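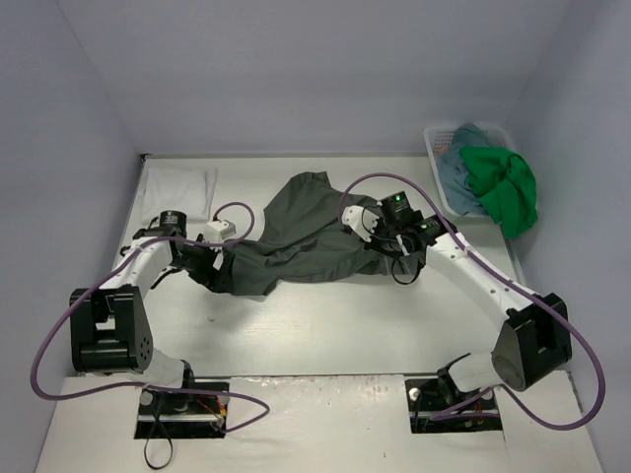
Want to spend a couple of mornings judging folded laundry? We're looking for 21 people to help us with the next part of our cloth handling study at Hevano, and you don't need to know the first thing about robots. I run the study, so it's me you'll be dealing with!

We're comparing two ways of teaching a pair of arms to fold clothes. One learns only from people guiding the arms by hand, the other also gets a score from people who've watched it fold. My hunch is that the scores matter most with thin, creasy things where you can hardly tell one edge from another - and that's the bit I need you for.

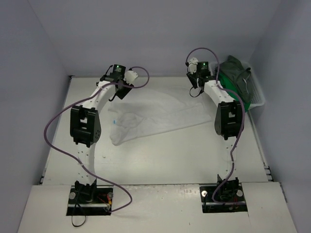
White on white is the hardest of the lot, so expect plenty of it. You'll watch short folding runs, give each one a mark out of 5 and tell us in your own words what bothered you (sleeves, corners, lumps, whatever it is). Then you'll fold a few items yourself, however you do it at home, so we can compare.

It's 2 visits to our Grellska building, and each takes roughly 90 minutes with a tea break. You need to be 18 or over and able to stand at a table for a while. Glasses are fine, and so is being a terrible folder - we'd like a mix.

We pay for your time in Drustetti shopping vouchers and cover your bus fare. Visits run until the end of May, mornings only.

To sign up, fill in the short form at the Gallardo Street reception desk or ask them to post you one. I'll ring you back to fix your first visit.

Posted 14 Jan 2026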